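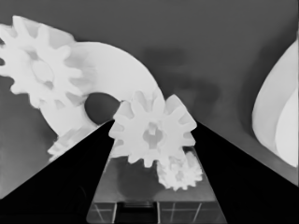
Mieczysław Czarnecka wrote under my last post that repairing old kitchen machines is a hobby for people who do not value their time, and that I should calculate my hours before I recommend it to others. I have thought about this comment for a week, and I would like to answer it properly.

First, he is partly right. My Zudico mixer is older than my marriage. When it stopped in May, a new one of similar size cost 122 dollars in the big store outside Flakdale. I spent three evenings on the old one, plus one morning of driving. If I pay myself even a modest wage for that, the new mixer wins easily, and I do not need a calculator to see it.

But which hours are we calculating? On those evenings I would not have been working. I would have been on the sofa with my phone, reading the opinions of strangers about films which I will not watch. I do not think anybody would pay me for that either.

The fault itself was not dramatic. The motor was running, I could hear it, but the beaters stood still. My first idea was to open everything at once, and this was a mistake I have made before with a radio. So I put a white towel on the table, took the screws out in order, and laid them on the towel in the same pattern as they sit in the housing. My mother taught me this with buttons when she was altering a coat. The screw under the rubber foot took me one complete evening to find. I was already pulling on the case with a butter knife, which I do not recommend, and there is now a small scar on the side.

Inside was a lot of old flour, gray like dust. Under it I found a plastic wheel with the teeth worn almost flat on one side. I had never seen the inside of this machine in all the years I used it. I felt a little ashamed, as when you learn that a neighbor has been ill all winter and you only said good morning to him.

For the part I went to Sýkora, the small shop behind the bus station in Poltusach. It is open until four in the afternoon, except when it is not. Bořivoj Mikuš looked at my wheel for a long time, went to the back, and returned with a cookie tin. He tried several wheels against mine, holding them up to the window. The right one cost 10 dollars. He also sold me a small tube of grease and explained how much to use, and I still used too much.

The mixer is working again. It is louder than before, I think, or maybe I listen to it more carefully now. My wife says it smells of a garage when it runs for a long time. We made a poppy seed cake with it, and the cake did not taste of a garage.

To return to the comment. Mieczysław also writes that the old machine will break again soon, and then I will buy the new one anyway. It is possible. The switch is already a little loose, and I do not know what I will do if the motor dies. There is a limit, and for me it lies somewhere near the moment when I would need to buy a special tool. Last year I gave up on a vacuum cleaner after the hose, the brush and finally the cable had all failed, and I carried it to the recycling yard without any tears.

I only wish that people would open the thing once before they carry it there. Unplug it first, of course, and leave microwaves and old televisions alone, they can hurt you even without the plug.

Two readers asked for the name of the grease. The tube has no label anymore, so I will ask at Sýkora when I go there next and write the answer in the comments. I need to go anyway, my toaster no longer holds the bread down.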